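From: Leonidas Balaskas
To: skesura-users list
Date: 16/03/2025
Subject: Re: Re: gripper drops out halfway through a run

Hi all, and thanks Indira for the quick answer! Quoting the part I'm replying to:

> Leonidas, when ours did this it was the cable, every time. The jaw
> reports closed, the log looks fine, and then the width reading freezes
> at whatever it was last. Ours always went at the strain relief.
> Can you tell if it's losing power or only losing data? And are you
> still on the old Promach controller?
>
> Indira Sastry

Only data, I'm pretty sure. The status light stays on the whole time and the video keeps recording, so I had no idea anything was wrong until I plotted the widths. We lost the readings on 152 recordings out of 800, which hurt, because that was most of a week. And yes, still the Promach controller (I know, I know).

I went back through everything yesterday with a pot of coffee and I think I've got a pattern. It's nearly always when the tool gets turned well over, past the point where the camera is looking up at the lights. Tabletop stuff is fine. I can leave it flat on the bench for an hour and wiggle the cable by hand and get nothing, so of course I told everybody last month it was fixed. Sorry about that.
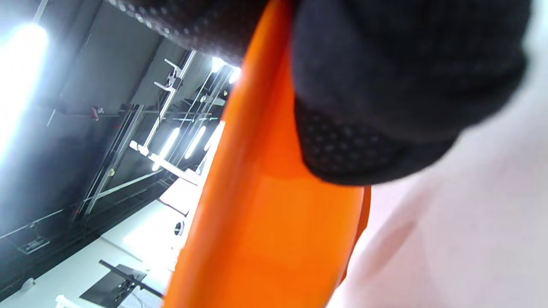
The other thing I noticed is that when the reading freezes, it doesn't come back on its own. You have to close the session and start a new one. Unplugging and replugging makes it worse -- the second time I tried that, the jaw snapped shut at full speed with my thumb closer than I'd like. No harm done, but please, if you have the same firmware, kill the power first and keep your fingers out of there. I've put a note on our tool in big letters.

What I've tried so far:

- swapped the cable for the spare (better for a day, then the same)
- moved the strain relief down and added a second tie
- turned off the Veneo logger in case it was hogging the port, no change
- went back to the September firmware, which froze 3 times in one morning

I haven't opened the connector housing yet. It's the Farías one with the tiny screws, and I stripped one last time, so I'm putting it off until I have a decent driver.

So, two questions. Indira, when yours went at the strain relief, could you see any damage from the outside, or did you have to cut the jacket open? And has anyone gotten the software to stop the session when the width hasn't changed for, say, 5 seconds? It would trip on long holds, but I'd take a few false stops over another week like this one.

I can send the plots to anybody who wants them. They're ugly, but the flat spots are hard to miss.

Leonidas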